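Getting scuffs and rust specks off a metal bin?
Posted by Kiều

I've got a big open-topped gray metal bin, tall sides, and the inside has gotten ugly – dark worn patches low down, drip marks, a few little rust-colored spots on the back wall. I paid 40 dollars for it used, so I'm not looking to spend much.
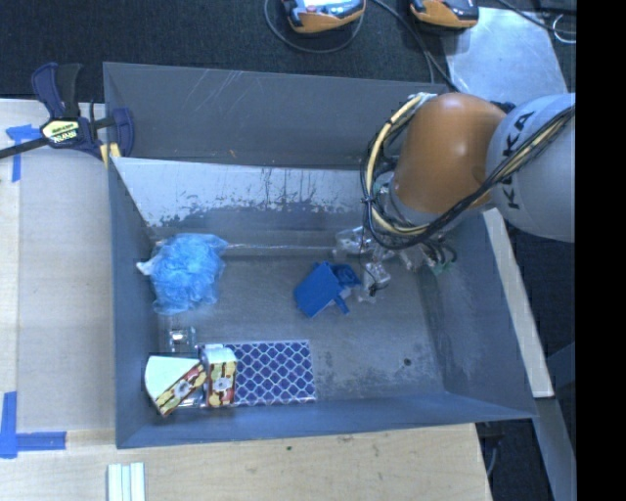
I tried dish soap and a sponge on Monday and got nowhere. Is it worth sanding, or do I just paint the whole thing?

Nuseo
Don't paint the inside! It'll chip the first time you drop something in. Rub the rust spots with a gray scuff pad and a bit of white vinegar, rinse, then dry it right away. I've done 2 of mine like that and they came out fine – still scratched, but clean.

Ivoten
Just live with it lol. It's a bin.

Hestamthorpe
Agree with Nuseo on the vinegar. If there's a hole in the floor, leave it open so the rinse water can get out.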